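Do canvas bags really need waxing before winter?

Posted by Verna Abernathy, 9 September 2020
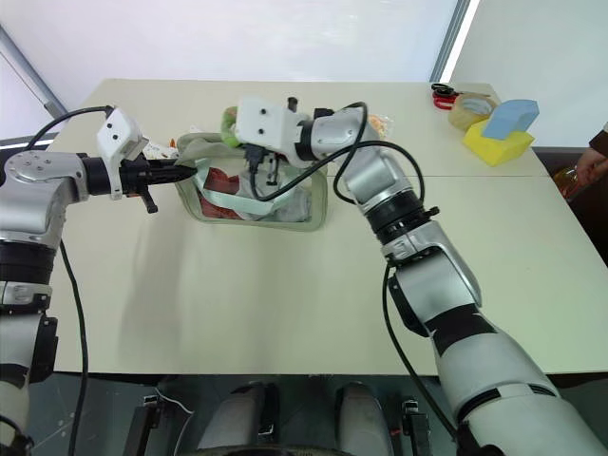 I keep reading that any fabric bag used outdoors has to be waxed once a year, and I'm not convinced. The people saying it loudest seem to be the ones selling wax. The shop in Nolthorpe wanted me to buy a tin of Morin dressing plus a special brush, and when I asked what would happen if I skipped it, the clerk said the fabric would "starve." Fabric doesn't eat. Mine is the pale olive-green one, open on the table, and I'd like to keep it that color, which is another thing I worry about with wax. It gets carried to the bus and back, and now and then it gets rained on. Has anyone compared a waxed bag with a plain one over a few winters? I don't want to hear what the label says. I can read the label.

ganitz_fan
Yes you should wax it. I use Morin on everything and never had a problem. Just follow the tin.

Suvska
The answer above doesn't tell you much — never having a problem is also what happens to people who don't wax anything.

I've owned two plain cotton bags from the same maker for 4 years. One got waxed every January and the other got nothing. The waxed one sheds a shower better for a couple of months, then it's hard to tell them apart. It also went darker the first time and never came back, so if you care about the pale green, that would settle it for me. The untreated one has faded a bit along the fold. Neither has torn. Two bags isn't proof of anything, and I probably carried the lighter one more.

What did matter was drying. Hang it open, away from the heater, and don't put it in a closet damp. Mildew took out an older bag of mine, and that one had been waxed plenty.

Check what yours is made of before you buy any tin. Wax is meant for untreated cotton canvas. On nylon or polyester it mostly sits on top and picks up lint. If you still want to try it, do a patch on the underside, leave it overnight and look at it in daylight. An old toothbrush works as well as the special brush.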